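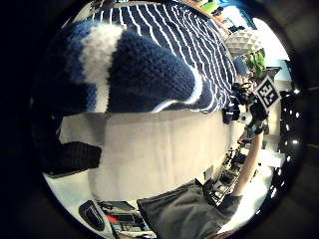 Navy knit and stripes laid out, sensor kit and marker tag on the hand.

Tips for building a folding helper at home
Posted 27 March 2020 by Glenys Wragg

The folding helper is a small arm that picks up a garment by the edge, drags it over and lets go. Before it does any of that by itself it needs to be shown, which means wearing a sensor kit on your hand and folding a lot of laundry. Most of what follows is about the showing part and the wiring. The arm build is on its own page.

Pick your practice clothes

Start with knitwear and stripes. Stripes let you check later whether a fold came out square, just by looking at where the lines meet. A chunky knit is slow to slide and forgives a clumsy grab. Leave silky things and anything with a hood until the arm can manage a plain sweater.

Wash everything once before you use it. New fabric has a finish on it that changes how it grips, and after a few dozen folds it behaves like a different garment.

The folding surface

Use something pale and a little rough. I tried a varnished board first and the sleeves shot off the far side. An old blanket pulled tight works, and so does a cotton sheet pinned at the corners. If the cover wrinkles during a session, smooth it out between folds and carry on. A few wrinkles are good for the training, but a ridge will catch the fingertips every time.

Strapping on the sensor kit

Push your sleeve up past the wrist first. A cuff that slips down over a mount will shift it, and you may not notice until you look at the recording.

Tighten the straps with your hand half closed. If you do it with the hand flat they cut in as soon as you grip.

Print the marker on plain matte paper and leave a wide white border. Mine is 70 mm across the black part. Glossy paper flares under a lamp and the tracker loses it. Glue it to something stiff, and replace it when the corners start to curl.

Keep sessions short. Sheila Bainbridge did 200 folds in one afternoon at the Jonley workshop and had to throw out the last part, where her hand had started to droop and the marker was tilted out of view.

Cables

This is where most of the wasted evenings go. Label both ends of every lead before you plug anything in. Masking tape and a pen will do. If you have a black power lead next to a black data lead next to another black power lead, you will pull the wrong one sooner or later -- I have done it twice, once in the middle of saving.

Keep the adapters off the fabric while they are plugged in. They get warm, and a sweater dragged over one will take it along.
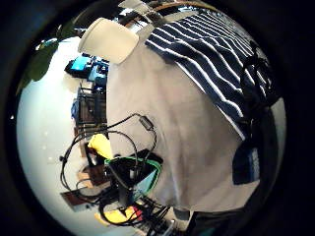
Leads you are not using should be coiled and tied, then put away in a tray or a shallow box. Coil them in loose loops the size of your hand. Winding them around the adapter breaks the wire where it enters the case, and that is a miserable thing to track down.

Give the hand lead more slack than you think it needs. Hold your arm out to the farthest corner of the folding surface, then add another forearm's length. Run it up the arm to the shoulder and clip it there, so the weight hangs from your shirt and the plug on the kit isn't carrying it.

Power

My kit runs from a 3000 mAh pack. Charge it the night before and keep a spare. When the voltage sags the readings get jumpy before anything shuts down, so if your finger positions start to flicker, swap the pack before you go looking for a software fault.

Put the arm on its own switched outlet, where you can reach the switch with your free hand. Test that switch before each session with the arm doing something slow.

Recording

Start every fold with the hand in the same resting place and come back there at the end. It makes cutting the recordings apart much easier.

Say out loud what you are folding. Evie Naylor taught me this, and I thought it was silly until I had to sort 665 recordings that were all named by the clock.

Fold badly sometimes. Drop a sleeve and pick it up again. An arm that has only been shown clean folds has no idea what to do with a dropped sleeve, and it will drop plenty.

Check one recording in full before you make the rest. Look for the marker, the fingertips and the edge of the cloth. If a lamp or a window washes any of them out, move the lamp or turn the whole setup.

Sharing a bench

If you work in a shared room, lay a strip of tape where the folding surface goes so you can put it back in the same spot next time. Take a picture of your wiring before you pack it up. At Jonley we also write the strap settings on a card for each person. Hatsue Hattori's hands are much smaller than mine, and guessing at the settings used to cost us the first ten minutes.

Next page: gripper pads, and which glues hold on rubber.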